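Web Presence for Small Business
Week 8 notes – moving a site without losing your search traffic

Notes typed up after class, so a bit rough. Slides are on the course page as usual. If something here disagrees with the slides go with the notes, I fixed a couple of things after people asked.

Where we were

Last week was page titles and headings. This week assumes you have a site, it gets some visits from search, and for whatever reason it has to move. New domain, new builder, new page structure, or all of them at once (please not all at once).

Running case is still Hokora, the blind and awning shop in Ashworth. Old site was a hand-built thing from years back, new one is going on Werkon. Same domain in the first version of the exercise, new domain in the second.

What actually breaks

Search engines know your pages by address. Change the address and as far as they can tell the old page is gone and some stranger has turned up. Any links other sites made to the old page now point at nothing. So do bookmarks, the links in your old newsletters, the QR code on the van.

People always ask about the look. New colours, new logo, new photos – mostly fine. It's addresses, text and internal links that carry the weight.

Things that change without anyone deciding to change them:
- www or no www
- http to https
- slash or no slash on the end
- .html dropped from the end
- capital letters in addresses (some servers care, some don't)
- blog posts getting a date stuck in the address, or losing it
- image file names, if you get visits from image search

Check all of these before launch. Werkon drops the .html by default and doesn't ask. Hokora had /Roller-Blinds.html with capitals, which became /roller-blinds, so that's two changes in one adress.

Redirects, quick version

Redirect = server says "that moved, go over there." Visitor hardly notices.

301 – moved for good. The one you want nearly every time.
302 – moved for now. Use it for a page that's coming back, eg. a seasonal page pointed somewhere else over winter.
404 – not found. Not a sin. If a page is really gone and nothing replaces it, a 404 is the right answer.
410 – gone on purpose. Similar result to 404, a touch firmer. Don't lose sleep over choosing.

Someone asked about the meta refresh, where a page loads and then bounces you after a few seconds. Works sort of. Only if your builder gives you nothing better. And leave JavaScript redirects alone unless you have to.

Step one: get the full list of old addresses

This is the bit people skip and then regret. You can't redirect what you don't know about. Menu pages are the easy ones. The ones that hurt are old blog posts, PDFs, a landing page from a flyer, that sort of thing.

Where to get the list:
- the old sitemap, if there is one
- a crawl (we used Celer in the lab, anything similar is fine)
- Search Console, pages report and also the links report
- analytics, landing pages, go back as far as it lets you
- server logs if you have access, most of you won't

Put them all in one spreadsheet, strip the duplicates. Celer came back with 300 addresses for Hokora, which surprised people given how small the menu looked. Plenty of it was tag pages and old gallery pages. Still need a decision on each one.

A crawl only follows links. A page that nothing links to won't be found by a crawl, and it might be your best page in search. Hence the other sources.

Step two: the map

Columns:
Old address
New address
Visits from search, last year
Links from other sites, yes/no
Decision (keep, merge, drop)
Checked after launch

Sort by visits. Do the top of the sheet by hand, carefully, no shortcuts. Patterns can do the rest if the old structure was tidy.

Closest match wins. Old page on roman blinds goes to new page on roman blinds. If there isn't one, go to the parent category. If there isn't a sensible parent, let it 404. Do NOT point everything at the home page. Visitors hate it (they clicked on awning repairs and got a big picture of a lounge room) and Google tends to treat it as a not-found anyway, the term is soft 404. Comes up in the marking every year.

Merging: if you had 3 thin pages on the same thing and are making one decent page, redirect all of them to it. Carry over the useful text. Merging on paper and then leaving the text behind isn't a merge.

Step three: avoid chains

Chain = A goes to B goes to C. Happens when there was an earlier move nobody cleaned up. Hokora had http to https, then to www, then to the new page. Point A straight at C. One hop is what you're after.

Loop = A goes to B goes back to A. Browser gives up and shows an error. Usually the builder has a rule and the domain registrar has a rule and they're fighting. Pick one place to do it and turn the other off.

Step four: fix your own links

Redirects are for other people's links. Your own menu, footer, buttons and in-text links should go right to the new address. Search and replace in the old text before you paste it across. Also check canonical tags – builders sometimes carry over the old domain in there and that tells search engines to ignore your nice new page. Check the sitemap for the same problem.
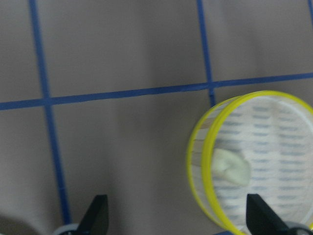 Then the staging setting. While the new site is being built it's normally hidden from search, either a noindex tag or a line in robots.txt. On launch someone has to switch that off. Put it at the top of your launch list, in capitals. On Werkon it's a tick box under site settings and it doesn't remind you. A site left on noindex can drop out of results altogether and it looks for all the world like a redirect problem, so people waste days in the wrong place.

Launch day order

1. Back up old site, files and database both. Save the crawl too.
2. New site up, noindex off.
3. Redirects on.
4. Run the old address list through Celer in list mode. Look for anything that isn't a 301 to a live page.
5. Fix those.
6. New domain only: verify it in Search Console, then use the change of address tool. Needs access to both old and new.
7. Submit new sitemap.
8. Update the outside stuff: business profile, directories, social pages, email signatures, ad links.

Pick a quiet time. For a shop like Hokora that's early morning at the start of a slow month, March say. Not right before a long weekend and not the day the catalogue goes out.

For step 8 on a new domain, do the business profile first. Redirect will catch the clicks in the meantime but the listing shows the web address to people and it should be the right one. If you track visits from the profile with a tagged link, redo the tags and check they survive.

After

Expect wobble. Rankings move around for a while, longer on a new domain then on the same one. Don't start rewriting pages in the first few days, you won't know what caused what.

What to watch:
- not-found report in Search Console, real pages you missed will show up there
- visits from search by page, old vs new, matched with your map
- calls and enquiry forms, which the owner cares about more than any of it

Test the enquiry form yourself. Different address on the thank-you page means your conversion tracking may have quietly stopped.

How long to keep the redirects: a year as a bare minimum, forever if it costs nothing. Keep paying for the old domain. If it lapses someone else can buy it, along with every link you ever earned and, worse, any email addresses still on it.

Questions from class

Can I move domain and redesign together? Yes, people do. If you can stand it, do 2 separate moves with a gap. Easier to find the fault.

My builder only allows redirects one at a time. Do the ones with visits or outside links, then stop. Or check whether the domain host can do it instead.

Do redirects lose ranking value? Google says a 301 passes it along. A redirect to a page that doesn't match is a separate matter, see step two.

Can I reuse an old address later for something new? You can, take the redirect off first. Some browsers remember a 301 so you might still get bounced on your own machine. Try a private window.

For next week

Finish the Hokora map, second version (new domain). Sheet is on the course page, tab marked "old addresses". Fill the decision column for every row, and for anything you drop write a few words on why. Bring it on a laptop, we'll be running it through list mode in the lab. Reading is the Search Console help page on site moves, the part on URL changes.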